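Workbench | Notebook | Methods | People | Contact

Print this page | E-mail this page

Notebook: contact diary study, second pass
January, started 9:40 a.m.

Carrying on from the December pages. The first pass of the diary data is finished and I have a version of the file I trust. The question for this round is still the one we wrote on the whiteboard in the fall: do people who live alone and work from home feel lonely at particular times of day, or is it spread across the whole day and we only notice the evenings because that's when we ask?

Where the file stands. 1,166 usable diary entries after cleaning. I threw out 164 for one of two reasons: no time stamp, or the slider left at its starting position with nothing typed. The second rule bothers me a little. The slider starts at the middle, and a person can feel middling. I kept every mid-slider entry that had at least one word in the text box. If anyone wants to rerun it with those thrown out or the blank ones put back, the flag column is called "mid_blank" and nothing has been deleted from the raw copy.

Ten prompts a week was too many. We knew it by the third week of the study and the drop-off shows it. Entries get shorter, then they get clipped ("fine", "same", "ok"), then they stop. The people who kept going to the end are probably different from the ones who stopped, and any sentence we write about the later weeks has to say so.

Time of day

Split the day into four blocks: before noon, noon to 4, 4 to 8, after 8. I expected the last block to be the worst. It isn't, at least in this group. The 4 to 8 block has the highest loneliness ratings and it is also the most uneven. After 8 the ratings come down again. Reading the text alongside, the late entries mention TV, bed, a phone call, a bath. The 4 to 8 entries mention closing the laptop, and then not much.

Several people describe the same thing in different words. One wrote that the day "has a floor until five". Another wrote that she puts her coat on at the end of work and walks to the corner and back, so there's a line between the two halves of the day. I've started a code for this, END_OF_WORK, and went back through the first month to apply it. It overlaps with an older code, TRANSITION, which was meant for moving house and breakups and should be renamed before it causes trouble. Proposed: LIFE_CHANGE for the old one.

Mornings are flat. Low loneliness, low everything. I don't think the morning prompt is telling us much and would cut it next time.

The word itself

We have argued about this since the pilot. Half the prompts used the word "lonely" and half used the softer wording ("How connected do you feel to other people right now?"). Compared the two today.

People give more typed text to the softer wording. They also give answers that are harder to use, because "connected" gets read as messages, group chats, being reachable. One entry rates connection near the top and then says she hasn't spoken out loud since the day before. Under the old scoring she counts as doing well. I don't think she is, and I don't think she'd say so either.

With the direct word, the ratings are lower but the text is plainer. There's some embarrassment in it. "Not lonely exactly" turns up over and over, followed by a fairly exact account of being lonely. I've been marking these as DENIAL, which is an ugly name and a bit accusing. Changed it to HEDGE in the codebook this afternoon.

For the next round I want both wordings on the same day for the same person, in random order, a few hours apart. It makes the diary longer, so it only works if the number of prompt days comes down.

Coding notes

Recoded a batch of 16 diaries from scratch without looking at the first coding. Agreement with myself was good on anything concrete (saw someone, phoned someone, went out) and poor on mood. The worst pair is BORED and LOW. In the first pass I seem to have coded by the last sentence of the entry, and this time by the strongest one. Rule from now on: code the strongest statement, and if two are equally strong, use both codes.

Things I want a second coder to look at:

- Entries about pets. I've been coding them as company. In the first pass they were coded as activity.
- Entries written while out. Being in a cafe with strangers gets called lonely by some and the cure for it by others.
- Entries that mention sleep. Bad nights go with higher ratings the next afternoon, but the sleep question was only asked on request, so the people who answered it are the ones with something to report.
- Anything mentioning a parent's health. These are heavy and they pull the ratings for the whole week.

Tools

Skaltov (the diary app) sent its last export with the time zone missing again. Fixed by hand against the sign-up sheet. If it happens next round, don't trust the hour column until the sheet has been checked. The people who traveled over the holidays are the ones to watch.

Gezer is fine for the coding itself. It's slow with everything open, so I've been loading one month at a time. Save before changing a code name. It renames everywhere in the project and there's no undo. I found this out on HEDGE and had to go back to the lunchtime copy.

The small Fundine grant covers transcription of the phone interviews and nothing else. The participant gift cards come out of the other budget.

Winter interviews

Read four of the phone transcripts after lunch. They're much richer than the diaries and I wish we had done more of them. The season comes up without our asking. Getting dressed to go out is described as a job in itself. One woman says that in summer she's out the door before she has decided to go, and in winter she has to decide several times: shoes, coat, keys, then the door. If she stops at any point she stays in.

Black puffer jacket on the bed: 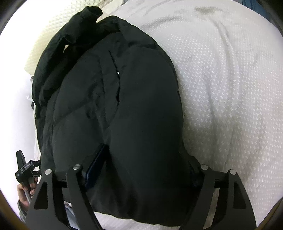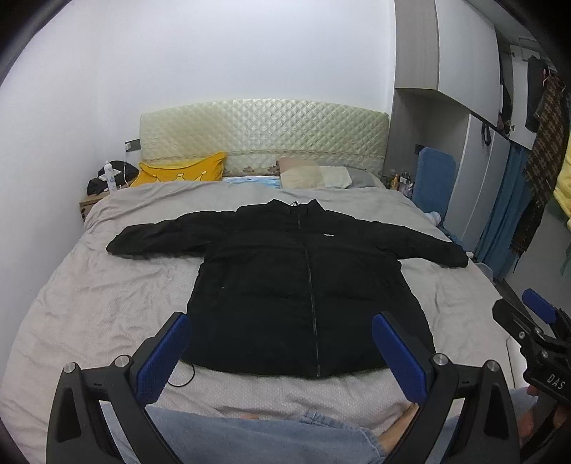

Another says she keeps a standing arrangement with a neighbor for one evening a week, and that it works because canceling would take more effort than going. A third tried a class and quit after the second session. She liked the people. She disliked walking home afterward, which she said felt worse than if she had stayed in. I've seen the same idea in the diaries a few times and coded it as COMEDOWN. It deserves a proper look, as it could explain some of the high ratings right after social events, which I had put down to mistakes with the slider.

None of the four used the word lonely before the interviewer did. All four used it afterward, and freely.

To do

- Rename TRANSITION to LIFE_CHANGE, after a backup.
- Rerun the time blocks with COMEDOWN entries pulled out.
- Ask for the Skaltov export again with the time zone on.
- Write two paragraphs on drop-off for the methods section. Keep it blunt.
- Draft the new prompt schedule, without the morning one.
- Move the consent forms out of the Stakutex box on the top shelf and into the locked cabinet.

Stopped at 5:15 p.m. Left the third interview half coded. Pick up at the part about her sister.

Recent notebook entries
Contact diary study, first pass
Slider or buttons: notes from the pilot
Sleep questions we dropped and why
Phone interview guide, version 4
Reading list: living alone in midlife

Print this page | E-mail this page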